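Ticket 197: wrist view no good for success labels on Lotine kitchen runs
Status: open
Opened by: Glenys Bickerstaff
Assigned to: Prasanna Sheikh

Hi Prasanna, me again, sorry! I've been going through the dishwasher unloading episodes for the Mollah comparison and the labeller is still giving me grief. Quick recap for anyone new: we score each episode twice, once from the head view and once from the wrist view, and the two scores are meant to agree. Out of 123 episodes they agree on 114, so I went and looked at the other nine.

What I've tried so far:
- re-ran the labeller from a clean checkout, same result
- dropped the threshold to 40, which made it worse (put it back)
- swapped in the old Wosalent weights, no change at all

My hunch is the wrist view just hasn't got any dishes in it for chunks of the episode, and the labeller guesses instead of saying "don't know". Could we add an abstain option and count those separately? I reckon that's fairer than averaging the two scores, but you know the method section better than I do.

Stills from the same session, head first and then wrist:

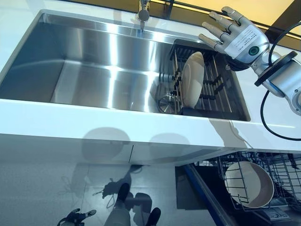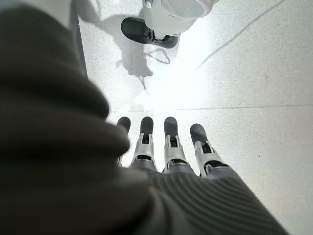
Head view: plate in the rack, bowl in the dishwasher. Wrist view: fingers and floor.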